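Dolladville Community Help - Waste, Recycling and Reuse

Question

Our residents' association is clearing a storeroom that holds several old desktop computers, two printers and a box of cables. The kerbside guide issued with our January calendar says that electrical items must not be placed in any household bin, but it does not say where they should go. Is there a local drop-off service, is there a charge, and what should be done about the hard drives? Some of these computers held membership records.

Posted 12/24/15

Answer 1 (marked as helpful by the person who asked)

Computers, printers and cables are accepted at the Treloar transfer station. Please observe the following conditions.

Households may bring up to 20 items per visit without charge. Associations, clubs and small businesses are treated as commercial customers and should book ahead by telephone. Loads of more than 100 kilograms are weighed on arrival, and a fee may apply to the portion above that limit.

Printers must have their cartridges removed. Cartridges go in the separate tub at the gatehouse. Cables should be tied in bundles or boxed, as tangled cables are not accepted on the sorting bench.

With regard to records, the transfer station does not erase data and accepts no responsibility for it. Deleting files is not sufficient. Your association should either have the drives wiped before delivery or remove them and arrange for them to be destroyed. A written note of each drive's serial number should be kept with your minutes.

Neville Sedgwick

Answer 2

just take them to the tip, they sort it out. We took ours last year no problem

Answer 3

The first answer is correct as to Treloar. I would add that the Hornis reuse centre will accept complete desktop computers in fair condition, and that it charges $48 for a collection within the township or $80 for addresses beyond Broltolard Road. The charge is for the vehicle - it does not change with the number of items.

Computers need not be in working order. A case that has already been opened is also acceptable, provided the side panel is delivered with it.
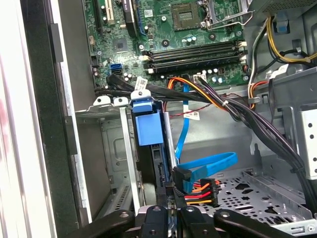
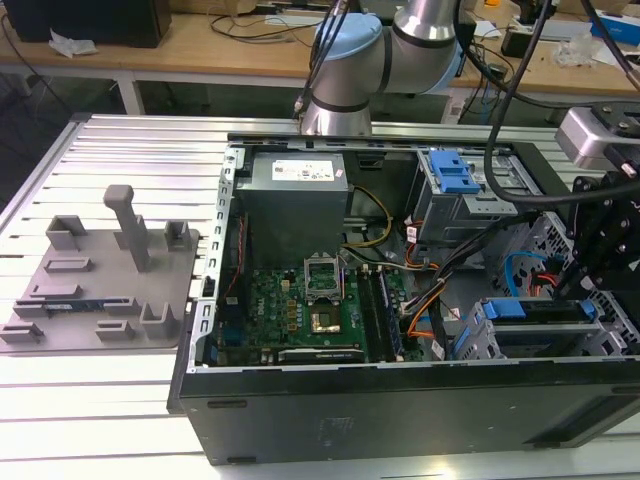 Desktop computers with the case open. 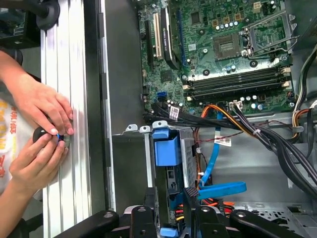
Monitors are a different matter. Hornis takes flat screens only, and the older glass tube type must go to Treloar, where it is stored under cover. Batteries of every kind should be handed to staff and must not be left inside a carton.

An association giving away equipment should also check its own rules before doing so. Ours required a motion at a general meeting, and collection was delayed until that had been passed. A receipt is available from Hornis on request, but it must be asked for on the day.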